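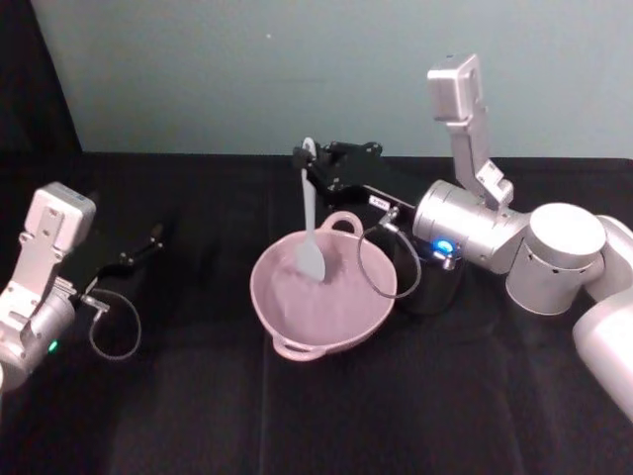

Silicone kitchenware: your questions

Does "food grade" mean anything?
Less than you'd hope. Plenty of sellers print it on the label with no test report behind it. Ask for one.

Is the $9 spatula worse than the dear one?
Not that we can tell. We've used both since November and the colour faded on the dear one first.

Does the pinch test work?
We doubt it. White marks when you twist it may mean fillers, or may just be the dye.

Will it last 3000 washes, as the packet says?
Who counted? Toss it when it goes sticky or splits.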